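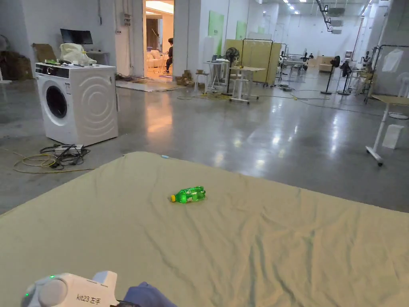
I have spent a fair amount of money in my life on making beds. None of it prepared me for paying somebody $3,959 so that I could go and tidy one that wasn't mine, with a gripper in each hand, until the light on the wrist told me to stop.

The somebody is Hinico, and what they sell is called a Floor Package. You get a numbered pair of hand-held grippers, space to use them in, a bed and other household bits to move around, and the recordings at the end, cleaned up and in a format your training code will supposedly eat without crying. I went in November because that was the first opening they had, and because the two-armed thing in our lab had been failing to clear a bed for so long that people had stopped bringing visitors past it.

The short version is that I'd go again, with my own socks. That floor is concrete and your shoes come off for the bed work.

Booking first. Hinico's booking page asks you to pick a "domestic scenario" from a menu. I picked Bedding, Light Clutter. There is also a Bedding, Heavy Clutter, which costs more, and I would like to know who is setting the rates here because my apartment could be bringing in real income. You then fill out a form listing your objects. I put down soft drink bottle, remote control, and a few other things you'd find on the bed of a person who has given up for the evening. They all turned up.

The induction was supposed to be 20 minutes and ran to 40. Most of that was learning to hold the grippers. They weigh less than I feared in the first five minutes and a great deal more by lunch. You squeeze, the fingers close, you let go, the fingers open, and you would think a grown adult with a mortgage could manage that. The trouble is that your own fingers are right there, wanting to help. Twice I reached past the gripper and just picked the bottle up like a regular primate, and the woman running the session deleted the take with no expression whatsoever.

Wear the gloves they give you. I took mine off after an hour and put them back on ten minutes later, and I have a spot on my thumb to show for it.

A soda bottle on a sheet is a nasty little object, by the way. It's slick, it's see-through, and if you come at it even slightly wrong it rolls away into whatever wrinkle is lowest. After a while I started to feel a kind of sympathy for our robot, which I had previously accused in a meeting of not trying.

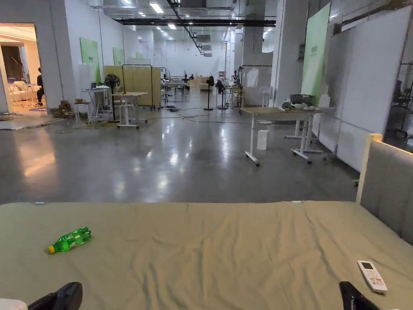
The remote is worse in a different way. It lies flat and gives you nothing to get under, so you end up nudging it toward the edge of the mattress or pinching it by the sides and hoping. I developed what I thought was an elegant little two-handed scoop. When I got the recordings back, the scoop looked like a crab with a grudge. I've left it in the training set. If the robot picks up my mannerisms, that's the closest I'll come to raising something.

On to what you get for the money. We asked for 300 takes over two days and we got 300 takes, and I want to give them credit for that, as the last outfit we used (Katiyar, and I'm still waiting on a reply) counted a take where the operator sneezed and dropped everything as "complete, with variation." Hinico runs theirs through Zokeo, which is a quality-checking service they bundle in. Zokeo threw out 74 of mine. I was offended until I watched some of them. One is eleven seconds of me holding a bottle perfectly still while I try to remember which side of the bed it's meant to go on.

You can pay to redo the rejects. I didn't. They wanted me back on the Friday and my forearms had filed a complaint.

Things I liked: the grippers come charged and you're never hunting for a cable. The bed gets reset for you between batches if you want, or you can do it yourself and feel superior. The files arrived when they said they would, and the left and right hands were in sync, which if you've ever tried to line up two recordings by hand you will know is worth a cake and a card.

Things I didn't like: the object form has no box for "please vary the sheet," so I had the same sheet for both days and I now know it better than any linen I own. Lunch is not included, and the nearest place is a long walk with tired arms. The viewer they give you for looking over your takes only scrubs forward. If you miss something you start again from the top, like a cassette.

I should say how it did on the robot, since that's what everybody emails me about. We run a Skutura pair on a fixed stand. After training on what was left of my takes it now gets the bottle more often than it doesn't, and it gets the remote sometimes, with a long pause beforehand that I recognize. I haven't done a proper comparison with the old data and I'm not going to give you a percentage I'd have to defend. Harish Vashisht, who shares the lab with me and had been against the whole expense, watched it move the bottle and said "huh," and then asked if it did laundry.

It doesn't. Hinico has a Laundry package, starting price on request, and I've learned what "on request" means. I've put in for a quote anyway. Harish can hold the grippers this time.

If you're going, ask for the lighter pair. There is apparently a lighter pair. I found that out when I was handing mine back.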